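Ticket: left and right jaw drift apart on soft packaging
Status: reopened
Project: Gaka hand grippers, shared bench
Opened: February

The last note says the Kimus firmware fixed this. I don't buy it. I flashed both units, zeroed them and ran 200 closes per side. The logged jaw width still wanders on anything that squashes. On a rigid block it reads fine, so "works on the test block" tells us nothing.

Tried so far:
- swapped the yellow tips left to right – no change
- new cable on the right unit – no change
- dropped the log rate from 108 to 93 – fewer gaps, same drift
- Bolger spring kit – worse, took it back out

The wiki blames the Lutov encoder board. Maybe, but the only evidence there is one plot with no axis labels. I'd like to see it fail on a bare board before we order 12 of them.

Bench items are bags, bottles and cups, on the white table.

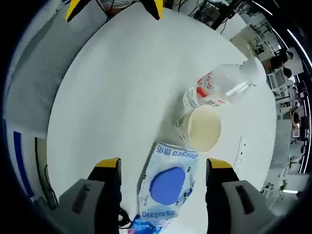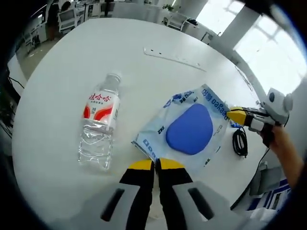
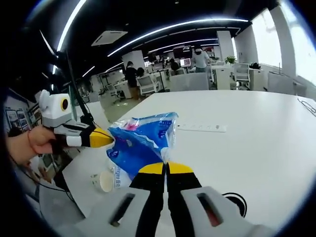 Reply from the board maintainer: the plot was mine and the axes are time and counts, sorry. Did you zero with the jaws shut hard or just touching? If shut hard, the tips compress and your zero is off before you start. Please rerun it just touching and attach the raw log.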